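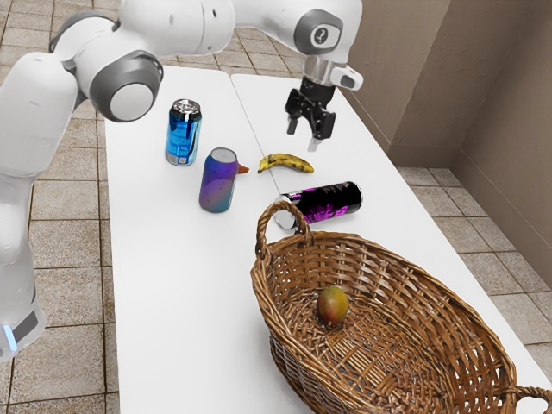 Collecting your first pick-and-place demos in simulation

Fruit into a basket is a great first task for a learned policy, and you can gather a useful set in one afternoon! I use the Renstead simulator with the Vurkari recorder, but the steps carry over to most setups.

1. Pick your objects. Mix shapes that grip differently: a banana, a mango, a few drink cans. Cans can stand or lie on their sides, and I like to have both in the same layout.

2. Write the instruction before you record, and keep it plain: "put the banana in the basket." Save that exact text with every episode.

3. Start with the fingers open and the gripper clear of the table. Hold still for 2 seconds so the recorder gets a clean first pose, then go.

4. Approach from straight above, close, lift, carry over the rim, lower, open. Go slowly over the rim – a tall basket handle is very easy to clip.

5. Reset and shuffle. Move the objects, turn the banana, swap which can is lying down. Let some layouts begin with fruit already in the basket, so the policy learns to place things next to other things.

6. Record 50 good episodes per instruction. Fumbled grasps that you recover from are worth keeping (I love these!), but tag them "recovery" so you can filter later.

Before training, replay a handful at double speed and check that the saved instruction matches what the arm does. Mine had two mislabeled mango runs the first time.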